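Ticket n° 3131 – Club robotique, projet Tutov
Catégorie : main / poignet
Statut : en cours
Priorité : haute (la démo approche !)

Symptôme
Salut à tous, j'ouvre ce ticket parce que je tourne en rond depuis deux séances. Quand j'envoie l'ordre d'ouverture complète, le pouce et l'index partent bien, mais le troisième doigt s'arrête à mi-course, tremblote un peu, et le contrôleur Zurkar me crache l'erreur 76. Si je relance l'ordre tout de suite, ça passe une fois sur deux. Si j'attends, ça ne passe plus du tout (oui, c'est dans ce sens-là, j'ai vérifié plusieurs fois, je n'y comprends rien).

Ce qui marche
Le coude, l'épaule, la rotation du poignet, la lecture des codeurs. L'arrêt d'urgence aussi, je l'ai testé plus souvent que prévu...

Journal

Essai 1. Redémarrage complet, coupure de l'alim, café, rallumage. L'erreur revient dès la deuxième ouverture.

Essai 2. J'ai remis le firmware de mars, celui qu'on avait pour la présélection. Même chose, donc je suis repassé sur la version actuelle. Au passage, le fichier de config ne se recharge pas tout seul quand on change de version, il faut le recopier à la main dans le dossier Raro. J'ai perdu une bonne demi-heure là-dessus, notez-le quelque part !

Essai 3. Recalibration à vide, bras baissé, sans rien dans la main. La butée haute sort à 2576 alors que la fiche du groupe Chrysikopoulos donne une valeur nettement plus basse. Je me suis dit que j'avais trouvé, j'ai forcé la valeur de la fiche, et là le doigt ne bougeait plus du tout. Remis comme avant.

Essai 4. Échange des câbles entre le deuxième et le troisième doigt. Le défaut reste sur le troisième, donc ce n'est ni le câble ni la voie du contrôleur. Ça, au moins, c'est réglé.

Essai 5 (13 avril). Tout débranché, et j'ai fait bouger le doigt à la main. Il y a un point dur, léger mais bien net, toujours au même endroit de la course. Du coup je penche pour la mécanique : soit l'axe est trop serré, soit il y a une saleté dans l'articulation. J'ai desserré la petite vis six pans d'un quart de tour, le point dur m'a paru moins marqué, mais je préfère ne pas continuer tout seul, la dernière fois que j'ai « juste desserré un peu » on a cherché une rondelle sous les tables pendant toute la séance.

Pour qu'on parle bien de la même vis : c'est celle en métal, sur le côté bas de l'articulation, et pas l'axe couleur laiton qui est un peu plus haut à droite. L'axe, je n'y ai pas touché. 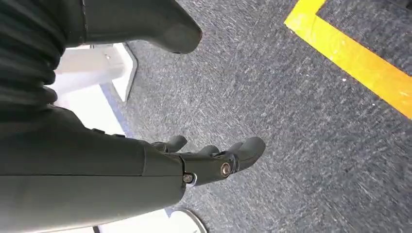 La main au-dessus de la moquette, avec la vis et l'axe au niveau de l'articulation.

Questions
Quelqu'un a-t-il déjà démonté cet axe ? Est-ce qu'il sort par l'avant ou faut-il enlever la coque d'abord ? Et est-ce qu'on a encore de la graisse, ou il faut en recommander ?

À faire à la prochaine séance
– démonter l'articulation à deux, avec une boîte pour la visserie
– nettoyer, remonter, refaire la calibration à vide
– relancer la série d'ouvertures et noter à quel moment l'erreur sort

En attendant, merci de ne pas lancer la séquence de saisie complète, le moteur du troisième doigt force pour rien et je n'ai pas de pièce de rechange. La marche et les mouvements du bras, allez-y, aucun souci de ce côté. Je laisse le ticket ouvert et je mets les logs dans le dossier commun ce soir.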